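Shop News Reviews Forum Contact

Reviews > Arms and grippers > Parallel grippers

Trostus parallel gripper: 30 days on the server bench

I've been putting off writing this one up, partly because I kept changing my mind about it. The wrist camera has been great fun from day one. The gripper took a bit longer to win me over.

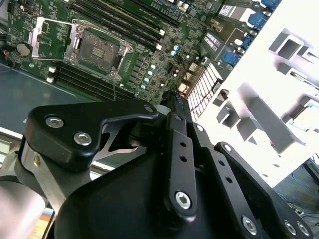 What I wanted it for

Most of what comes across my bench is old server kit, and I wanted an arm that could help with the fiddly bits: memory sticks, slot latches, CPU load plates and the little lever wires that go with them. My old Stollero gripper was lovely at picking up boxes and hopeless at all of that. The pads were so fat that you couldn't get near a DIMM latch without leaning on the next one along.

Leire Bravo had been going on about the Trostus for months (she uses one for sorting connectors), so I finally gave in and ordered one in February.

Fitting it

Easy! Two bolts on the bracket, the linkage goes together with hex screws, and the only tool I needed was a decent hex key. Mine came without the cable clip that's shown on the packing sheet, and the seller posted one out after I moaned. It was on the arm in 35 minutes, and a good chunk of that was me looking for my reading glasses.

In use

The slim steel tip is what you're paying for. It gets in next to a socket without your heart stopping, and it'll nudge a lever wire along quite happily if you go slowly. Slot latches are good too, as long as you come at them straight. Come in at an angle and it skates off the top, and then you're back to jogging the arm about and muttering.

I tried 13 memory sticks in a row one evening, and it fumbled 2 of them. Both were in the bank nearest the chassis wall, where there's hardly any elbow room for the linkage. I do wish the bars folded in tighter.

The camera

You look along the fingers towards whatever you're about to grab, so the gripper takes up a fair bit of your view. I got used to it. What I haven't got used to is the glare: bare white sheet metal just burns out, and turning the exposure down makes black slots on a green board very hard to read. I've had better luck moving my lamp. Guadalupe Zavala swears by the Seneviratne camera for this sort of thing, but it's bulkier and I'd be forever knocking it on the case.

Controller

I run mine from a Tromamis box and it was recognised straight away. The grip force slider is too jumpy at the bottom end, though, and that's exactly where you want it gentle when you're working round bare socket contacts. Please, Trostus, give us finer steps!

Would I buy it again?

Yes, for board work. For lifting anything heavy I'd still put the Stollero back on, and I've kept it in the drawer for that. If anyone has found softer tip covers that fit, do post the part number in the forum, as the ones I bought slide off after a couple of grabs.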